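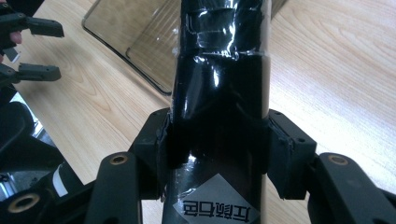
Taping Bottles, Tubes and Canisters: Frequently Asked Questions

Onora Packing Counter, Miken Street store
Last updated April 28, 2018

Do I need to tape a bottle or canister before I bring it in?

No. We can do it at the counter while you wait. If you would like to do it at home, read the answers below first, as a taped item that has to be stripped and taped again costs more than one we start from scratch.

What kind of tape should I use?

Plain vinyl tape, the stretchy kind, in black or any other color. Packing tape is fine on a box but it doesn't follow a curve well and it splits when you try to peel it. Please don't use duct tape on anything you want back clean. We sell vinyl tape by the roll next to the register, and the Varghese wide roll is the one we use ourselves.

Does the tape have to be smooth?

No. The black cylinder at the top of the page has creases, wrinkles and overlapping edges all through its tape, and we would take one like that. Shiny tape shows every fold under a store light. What we look for is a loose end or a gap you can get a fingernail into. Wrinkles in the middle of a wrap are a matter of looks.

How much of the item should be covered?

For most bottles and canisters, the upper half. The closure is what we want held down. Covering the lower half uses a lot of tape and hides whatever is written there. Start below the shoulder or seam, go around twice on the spot, then work up with each turn covering half of the one before. Two layers are enough for a screw lid. Press-on lids also need a strip straight over the top, with both ends caught under the last turn.

There is a groove around my canister. Should I fill it?

Leave it. Tape stretched across a groove will show the line underneath, and that does no harm. Paper or foam stuffed into the groove tends to work loose. If the groove is deep, run one narrow turn down inside it before you go over it with the wide tape.

What about the label?

Keep it uncovered if you can. It doesn't matter what language it is in. Many of the canisters we see have Chinese labels, and Yulan Cao reads those at the counter. If the label is high up and has to be taped over, write down what it says or take a photo beforehand, and give us a copy with the customs form. Please don't put your own sticker on top of the maker's label.

Can I send a canister with something still in it?

That depends on what it is. Dry tea, rice, beans and similar goods are usually no trouble inside the country. We don't accept aerosols, fuel, paint or anything under pressure, taped or not. For other liquids, ask before you seal it. Once it is taped up we can't check the inside, and we will ask you to open it.

What does it cost?

Taping one round item at the counter is $2, tape included. Removing old tape and starting over is $2 more. Boxes and padding are on the price board.

What sizes of box do you have for tall, round things?

The Tindska tube box is our most popular. It takes items up to 260 mm tall, standing up, with padding above and below. Taller items go in a long box, on their side. Measure after taping – the wrap adds very little to the height, but it can add enough to the width to make a snug fit too tight.

How do I get the tape off again?

Find the end and pull slowly, back along the surface. Don't cut toward the container. If the end has disappeared into the wrap, slit one layer along an overlap and lift from there. Cooking oil on a paper towel takes off the sticky film from metal and glass. On a matte finish, try a small patch first, as oil can leave a mark.

Can I drop off several at once?

Yes, but please call ahead for anything over a dozen. The largest single order we have taped was 67 jars, and that needed the back table and most of an afternoon. Shufen Deng handles the large orders and can tell you which mornings are open.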